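Food Preparation 2 - Handout 6: Cooked Grains, Cooling and Holding
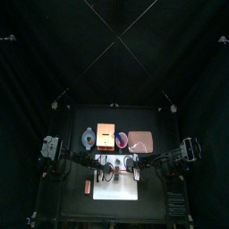 Page last changed: Wed 16 June

This handout goes with the second half of the grains unit. Read it before the practical. The first half (types of grain, milling, storage of dry goods) is in Handout 5 and is not repeated.

1. Two ways to cook a grain

Absorption method. The grain goes into a measured amount of water and takes up all of it. The lid stays on. Used for white rice, quinoa, millet and bulgur.

Boiling method. The grain goes into plenty of salted water and is drained when done, like pasta. Used for farro, wheat berries, wild rice and hulled barley. Brown rice can be done either way.

The absorption method keeps more flavor in the pot but depends on the ratio being right. The boiling method is more forgiving. If you are cooking an unfamiliar grain for the first time, boil it and taste from the halfway point on.

2. Ratios by volume

White long grain rice: 1 part grain to 1 1/2 parts water, 15 to 18 minutes
Quinoa: 1 to 1 3/4, 15 minutes, then 5 minutes off the heat
Millet: 1 to 2, 20 minutes
Medium bulgur: 1 to 2, boiling water poured over, 20 minutes covered, no further cooking
Pearl barley: 1 to 3, 35 to 40 minutes
Wild rice: boil and drain, 45 to 55 minutes

A wide pot loses more water than a narrow one. The ratios were worked out in the small straight-sided pots in the teaching kitchen. In the large rondeau you will need a little more water for everything except bulgur.

Do not scale the water up in a straight line for big batches. Evaporation depends on the width of the pot and the cooking time, and neither of these doubles when the recipe does. For a double batch of long grain rice, start with slightly less than double the water and check at 15 minutes.

3. Rinsing, soaking, toasting

Rinse quinoa. The coating on the seed (saponin) is bitter, and even packages marked pre-rinsed vary. Rub it between your hands under cold running water in a fine sieve until there is no more foam.

Rinse white rice if you want separate grains. Do not rinse rice for risotto or pudding.

Soaking overnight shortens the cooking of wheat berries and hulled barley. Soak in the refrigerator. Drain, and cook in fresh water.

Toasting is done dry or in a little oil, over medium heat, before the water goes in. Millet gains the most from it. Stop when it smells nutty - it goes from toasted to burned quickly, and burned millet can't be rescued.

4. Cooling

This is the part people lose marks on. Cooked rice and other starchy grains can carry Bacillus cereus. The spores survive boiling and grow when the food sits warm. Reheating does not destroy the toxin that causes vomiting.

Cool from 135°F to 70°F within two hours, and from 70°F to 41°F or below within a further four hours. That is 6 hours in total, but the first stage has its own limit and you can't borrow time from the second.

Procedure:
Spread the grain on sheet pans, no deeper than two inches.
Leave uncovered or loosely covered while it cools.
Fork through once or twice to let the steam out.
Take the temperature in the middle of the thickest part and write it on the log with the time.
Cover, label and date once it is at 41°F.

A full deep hotel pan of rice put straight in the walk-in will not make the first stage. It will also warm up whatever is next to it.

5. Worked example: grain salad

Dry wheat berries, 870 g. Boiled and drained, they come out at a little over twice that weight. Dressed and mixed with vegetables, the batch is planned for 32 side portions.

Dress half of the salad while the grain is still slightly warm and the rest just before service. Warm grain takes up vinegar and salt better. Herbs and nuts go in last. Taste again after chilling, as cold food needs more salt and acid.

The salad is held at 41°F or below. Vinegar in the dressing does not change this.

6. Practical

Work in pairs. Each pair cooks one absorption grain and one boiled grain, and cools both with a full log. Torben Strobel has the station list. Arne Nolte is in charge of the probe thermometers - sign them out and check yours in ice water before you start. It should read 32°F.

Bring: apron, pen that works on a damp label, this handout.

Logs are handed in at the end of the session. A log with missing times is marked as incomplete even if the food is fine.

7. Questions to prepare

Why does a wide pot need more water for the same amount of rice?
Your barley reads 78°F at two hours. What do you do with it?
Which of the grains in section 2 would you choose for a salad that has to be made the day before, and why?

The written test on grains and legumes is in September. Section 4 will be on it.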